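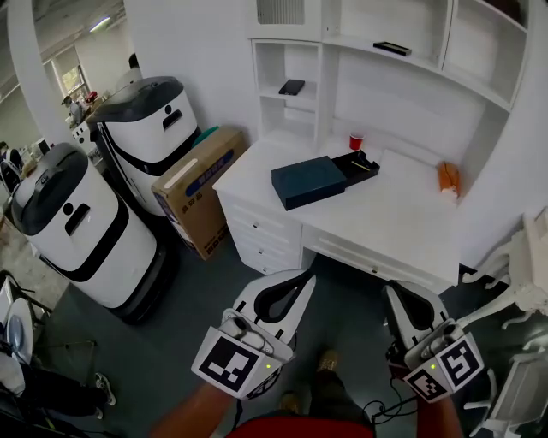 Participants wanted: hand-held gripper study, second round

We are looking for people to help us find out whether a result of ours is real. You do not need to know anything about robots. Doubters are welcome.

In the first round we collected 1408 demonstrations of small desk jobs: opening a drawer, taking something out of a box, moving a cup. People did them by hand, holding a gripper in each hand. A policy trained on those recordings then did well in our own room. I say "our own room" because I think that may be most of the story. The desk was the same, the box was the same, and the people holding the grippers had helped write the task list. A good score under those conditions tells me very little about what the method can do in a kitchen it has never met.

Our partners at Fonach see it differently and believe the approach carries over to new places as it stands. They may be right. The Skustunley comparison is meant to settle it, and the plan for the analysis has been written down before the first session so that none of us can shop for a nicer number later.

What you would do

You hold two grippers and work through a list of short tasks at furniture you have not seen before. We need 200 usable sessions. You will get a short practice run and after that no coaching. If you fumble, keep going. Fumbles stay in the data this time. In round one 181 recordings were dropped for being "untidy," a word I would like to see less of in method sections.

Who can take part

Adults with normal use of both hands who can stand for an hour with breaks. Left-handed people especially. Please do not apply if you took part in round one or work for Fonach or Kälin.

The grippers get heavy toward the end of the hour, and the tasks are dull. Sessions run through May, mornings from 9:30. You are paid for the full hour even if you stop early, and your pay does not depend on how well you do.

The grippers record what your hands are working on. Your face is not needed and we will not ask for it.

To apply, write to Béla Major at the Brutorero lab, room 1421, with the mornings you can make and which hand you write with. Results will be posted on the project page whichever way they come out.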